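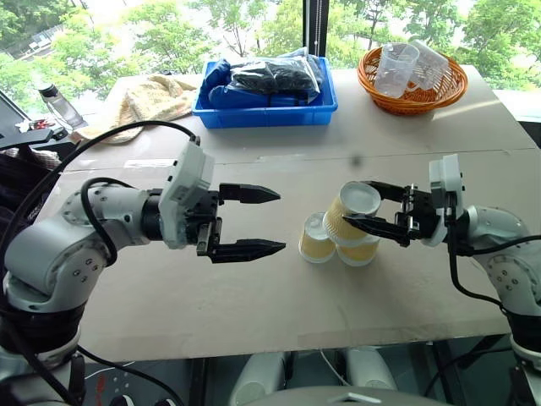 Gutter replacement is commonly treated as a minor addition to other exterior work, and many homeowners approve it without reading the line items. This post sets out what was learned during the replacement of the gutters and downspouts on my own house in Fedden, completed this October. The property has 3,000 square feet of living space on two floors, a simple gable roof, and long, uninterrupted eaves at the front and rear. The length of those eaves determined how the work had to be carried out. A gutter formed in one piece must be held level while it is raised, and this requires support from both ends. The two white robot arms reaching in from opposite sides of the table, facing each other across the middle, show the arrangement well enough: there is one at each side, and the work takes place between them. A single installer on a single ladder cannot do this on a long eave without the risk of bending the metal.

Scope of work

The previous gutters were sectional aluminum, joined at regular intervals with slip connectors and sealant. Most of the joints on the north side had failed. Water had run behind the gutter and onto the fascia board, which was soft to the touch in two places. The written scope therefore covered removal of the existing system, replacement of damaged fascia, installation of 5-inch seamless aluminum gutter, and four new downspouts with extensions at grade.

Proposals were requested from Brunet Exteriors and from Dadau Gutter and Siding. Both companies inspected the house in person. The Brunet proposal was lower in total but listed fascia repair as an allowance, to be adjusted after the old gutters were removed. The Dadau proposal stated a fixed price per foot for fascia and identified the sections expected to need replacement. I selected Dadau on that basis. Readers comparing proposals are advised to place the fascia terms side by side before looking at the totals — the difference between the two documents in this case was almost entirely there.

Materials

The gutter was formed on site from coil stock and hung with concealed brackets screwed through the fascia and, where possible, into the rafter tails. The older system had been fastened with spikes and ferrules, several of which had worked loose and left enlarged holes. These holes were filled before the new fascia paint was applied. The new brackets were set at closer intervals than the old spikes, with additional brackets near the corners, where snow sliding from the roof has caused trouble in past winters.

Sealant was used only at the end caps, corners, and downspout outlets. The crew used Cunon gutter sealant, applied to clean and dry metal. I had asked whether the old sealant on a salvaged corner piece could be covered with new material. The answer was that it could not be relied upon, and a new corner was made.

Slope and drainage

Slope was the subject on which I was least informed. My assumption had been that a gutter should look level from the street. A slight fall toward each outlet is necessary, and on a long eave the high point may be placed at the center so that water runs to a downspout at either end. This was done at the rear of the house. The front eave drains in one direction only, toward the driveway side, so that no water is discharged near the entry steps.

The downspout extensions carry water away from the foundation and onto the lawn. One of them crosses a planting bed and is hinged so that it can be raised when the bed is being worked. I would have preferred a buried line in that location, but the tree roots made this impractical, and the additional cost was not justified for a single downspout.

Cost and schedule

The only unplanned charge was $312, for a section of drip edge that was found to be too short to direct water into the gutter. It was presented in writing and approved before the material was installed. The remaining work was invoiced at the contract price. Rain delayed the start, and the fascia paint required a dry day before brackets could be attached to it.

Maintenance

No guards were installed. The maples at the rear drop small seeds that tend to collect on top of most screens, and cleaning by hand in late fall and again in spring was judged the more dependable course. The first cleaning under the new arrangement took place before this post was dated, and the outlets were clear. Touch-up paint and one spare bracket were left with me by the crew and are stored in the garage with the contract and the color code.

The soffit vents on the north side are to be inspected next, as two of the covers were found to be cracked when the old gutter came down.

Posted Nov 27, 2024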